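Notebook — sorting cell, student project, Faulkner bench
02/02/2018

Shares 12 | Comments 5

Picking up from the stuff we left at the end of last session. Goal unchanged: tray to basket, mixed groceries, two arms, one operator. Class demo is coming up and the Cerkon people get to watch, so I want the task definition nailed down before anybody touches the learning side again.

Rules as they stand (Shaohua rewrote them, I only shortened):
- everything begins on the green tray
- drinks cans go to orange basket
- dishes to brown basket
- anything else stays on tray, does NOT get pushed off. Pushing counts as a fail
- arms home between picks, no shortcuts

Argued a while over whether "anything else" is a fair category. Shaohua Guo says yes, a real sorter has to know what to leave alone. I said it makes the scoring messy. We kept it. Fine.

Morning was all calibration. Left wrist was off again, same direction as in December, so it isn't the table. Redid the hand-eye with the Irham script, the old one, not the branch with the new solver. New solver gives nice residuals and then puts the grasp point next to the object. Old one gives ugly residuals and works. Don't know why yet — TODO, read the code instead of guessing.

Right wrist was fine, left it alone.

Config for today, so I don't have to dig for it:
 controller: Prandosel, stock gains
 grip close threshold: 56
 timeout per pick: 560 ticks, then abort and home
 wrist streams on, head stream on
 logging to the shared drive, folder per student

Threshold of 56 was picked on the soft stuff. Too gentle for a full can maybe. See below.

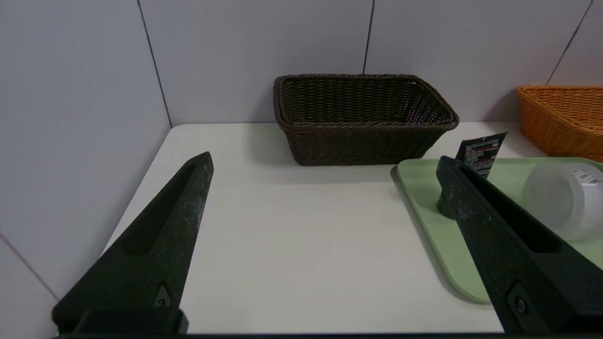
Started on the approach angle after that, which ate most of the hour before lunch. The planner likes to come in low and flat. Ok for tall things, bad for anything lying down, the tips reach the tray lip before they reach the object. Raised the pre-grasp height and added a second waypoint straight over the target. Slower but the path looks sane now. Kept the old values commented out in the config. Please dont delete them, I will want them when this turns out to be a bad idea.

Also: the lying-down containers. Grasp across the body, never along it. Planner picks the long axis half the time when the mask comes back too round. Frosted plastic is the worst for this, segmentation bleeds into the tray color. Two options
 a) swap the tray for a darker one
 b) fix the mask
Shaohua wants b, says swapping the tray is cheating. I want a by demo day and b after. Not settled.

Lunch.

Afternoon session was teleop practice, one student at a time, the rest on the log sheet. Things I wrote down while they drove:

— everyone overuses the right arm. The brown basket is an easy left-arm reach and they still cross over. Need to say this out loud at the start, not halfway.
— keep the idle gripper back from the tray. If both hands hover over it the planner's collision margins kick in and you get that stutter.
— gripper open BEFORE descending. Saw it opened on the way down again and again. It's a bad demo even if the pick is good, the policy will learn to do it too.
— talk less while driving. The log person can't write that fast 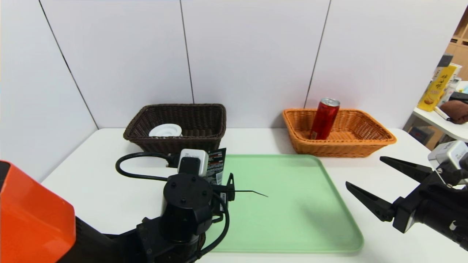 Head view. Dish in the brown basket, can in the orange one, left gripper out over the tray edge, right one open and pointing toward it.

Dishes: the rule says in the basket, says nothing about which way up or how flat. We should decide. My vote is any pose counts as long as nothing touches the table. Shaohua's vote is flat only, he thinks tilted dishes will bite us when we stack. We aren't stacking this term!! Wrote both in the rules doc with a question mark.

Cans: same question, sort of. Standing is what we'd like, lying is ok, hanging on the rim is a fail. For a standing release you need to come down inside the basket before letting go and the fingers have to open without catching the weave. Open halfway, lift, then the rest. Put that as a macro on the pedal so the students don't have to think about it. Macro is called half_open, it's in the Faulkner bindings file, remember to pull.

Back on the threshold: tried raising it for cans only. Feels better on the stick but that means knowing the class before you grip, and in teleop there's no class. So it's either one value for everything or a manual switch. Left it at 56 for today so at least the data is all the same.

Wrist camera exposure. Locked it on both sides. With auto on, the white table drags everything dark the moment the fingers move out of view, and then the labels go to mush. Locked is brighter than I'd like on the table but the objects hold up ok. Labels still too soft to read at that range and I've stopped caring, we're not doing text, color and shape will have to do it.

Do care about the green on green. Dark green can on a light green tray is fine so far. Would not want to try a pale one. 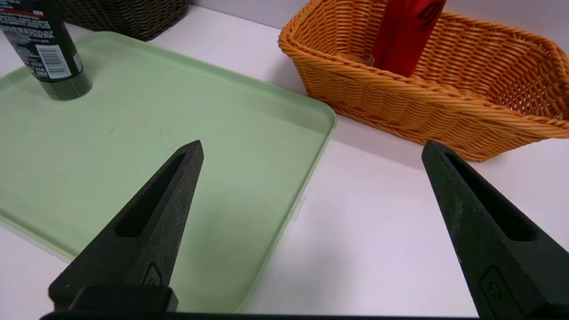
Wrist view, left fingertip over the tray, right one near the front edge of the orange basket. Green one still on the tray, red one in the basket.

That gap between tray and basket is tight for the fingers. If the basket creeps any further left they'll clip the rim on the way in. Tape marks on the table, all four corners, tray and both baskets. Should have done that week one. Tape has to be white or very light or the segmenter will find it and call it an object (ask me how I know)

Log sheet problems:
- two people wrote "left" meaning their left, facing the robot. Robot's left is left. Putting it in big letters on the sheet.
- abort and fail are different columns. Abort = timeout or operator pulled out. Fail = it did the wrong thing.
- write the basket color, not "back one". They're both at the back

Questions from the group, parking them here:
Can we use both arms on a single object? Not this term.
Can a failed pick be retried in the same episode? Yes, once, and log it.
Does the tray have to start full? No. Mix it up, sparse ones are useful too.
Who resets? Whoever just drove.

Next time
[ ] tape marks, light colored
[ ] read the Irham solver, find the offset
[ ] mask fix, or find a dark tray (still not settled)
[ ] rules doc: dish pose, can pose, get Shaohua to sign off
[ ] redo log sheet with robot left / robot right
[ ] strain relief on the left wrist cable, want a clip on it before the next long session
[ ] back up todays folders to the second drive
[ ] email Cerkon contact re demo day, how long do we get and can we bring our own table

Shut down, arms homed, e-stop in. Key is back in the drawer with the spare finger screws.

5 comments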